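## 3. Running the Flemar grasp check in simulation

Flemar learns where to grip long, uneven parts by trying thousands of grasps in simulation first. The fun part is that you can watch it get better in one afternoon! This section takes you from a fresh install to your first scored run.

**Before you start:** finish section 2 and make sure the Fluvell physics server is running.

1. Open the project folder and load the part set named `toothed`.
2. Set the random seed to 2248. Every result in this guide uses that seed, so your numbers can be compared with ours.
3. Set the number of trials to 400.
4. Choose a camera. Use the wrist view for training and the overhead view for checking.
5. Press **Start**. The first 3 trials run slowly while textures load — let them finish.

> **Note:** Godfrey Wanyama's change to the reward, added in August, pays for a steady hold as well as for contact. We love what it did for the odd-shaped parts. Older settings files from Clotham still load, but they score contact only.

> **Caution:** Do not change the finger friction during a run. The score file will mix both values and you will have to start over.

### Checking a grasp

6. Pause on any trial and switch to the wrist view.
7. Look at which section of the part sits between the fingers. Smooth, flat-faced sections give the policy an easier target than the gaps between teeth.
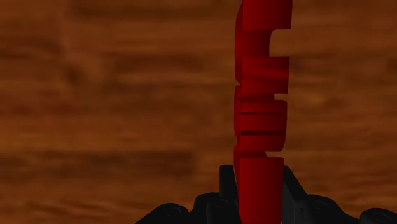 8. Mark the trial as *block*, *gap*, or *edge*. Be strict with *edge*: use it only when a fingertip meets a corner.
9. Repeat for at least 2 more trials, then save the labels.

The labels feed straight back into the next round of training, so even a short session is worth doing. If a grasp is hard to judge, step through the trial and look at the finger pads again before you pick a label — or skip it. Skipped trials are left out of the score.

To compare your run with the Mwaipopo baseline, open **Results** and select **Overlay**. Plots are saved in the same folder as the labels.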